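About Lelleven

Hi, I'm Dalal Ghanem, and I help people buy robots without wrecking their budgets. Sometimes I help them decide to buy fewer robots than they came in wanting, and sometimes I talk them into a better table. If you've landed here you probably have a spreadsheet open in another tab with one very large number in it and a lot of blank rows underneath. Good, that's where most of my favorite projects start!

I used to be the person filling in that spreadsheet. I ran purchasing for a small packaging outfit called Karras, and one November I was handed the automation budget with a few weeks left to spend it. We bought an arm. We did not buy the mounting plate, the spare fingers, the safety review or anybody's time to learn the thing, so it sat in its crate until spring. I still have the packing slip pinned over my desk.

Lelleven is 4 people now, in a long room over a bike shop, and we work mostly with small manufacturers, food packers, and college labs (the labs are a hoot, they always want everything by the start of the semester). We don't sell hardware and we don't take a cut from anyone who does. You pay us a flat fee, you get a plan, and the plan has your prices in it with your shipping and your sales tax.

What's in a plan? Well, the boring stuff, mostly. We start with the job you want done and try it by hand first, with hand-held grippers and the sort of items you'd be handling. A plastic food container is a great one to start on. It's light, it's shiny, the corners are round, and it'll tell you quickly whether you should be spending on wider jaws or softer fingers.
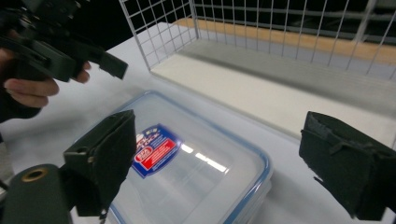 Then we do the money. I split every budget into the things you buy once and the things you keep buying, and I'm pretty stubborn about that second column. Finger pads wear. Cables get stepped on. Somebody will want a second set of everything the week after the order closes. On our last full plan, for a kitchenware company called Renda, the line for spares and consumables came to $3,747, and their first draft had it at zero. They weren't careless, they'd just never had to reorder a gripper pad before.

I also ask everybody to hold back $1,000 that isn't assigned to anything. People hate this! Their finance folks hate it more. But I've yet to see a bench get set up without a run to the hardware store for brackets, a different power strip, or a board in a color the cameras like better. If you don't spend it, lovely, put it toward training.

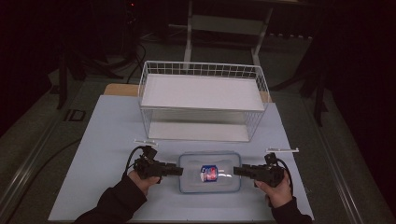 The next part is the calendar, and I'll be blunt, lead times have ruined more of my afternoons than prices ever have. We keep our own planning sheet, which we named Trevix after a typo that stuck, and it works backward from the day you want to be running. It shows you when the quote has to be signed, when the electrician has to come, and which items can wait until next year's money. You keep the sheet when we're done. Change it all you like, just please don't delete the tax row (you know who you are).

If you're not ready for a full plan, we do a quote review for $500. Send me the quotes you've got, even the messy ones with handwriting in the margins, and I'll go through them line by line and call you. We'll talk about what's missing, what's in there twice, and what you could rent for a month before committing. If you go on to a full plan with us, the review fee comes off the bill.

We answer the phone ourselves, usually from 9 in the morning, and I'm slower on email than I'd like to be. When you write, tell me what you want to pick up and where it needs to go, what you've got to spend this year, and who has to sign for it.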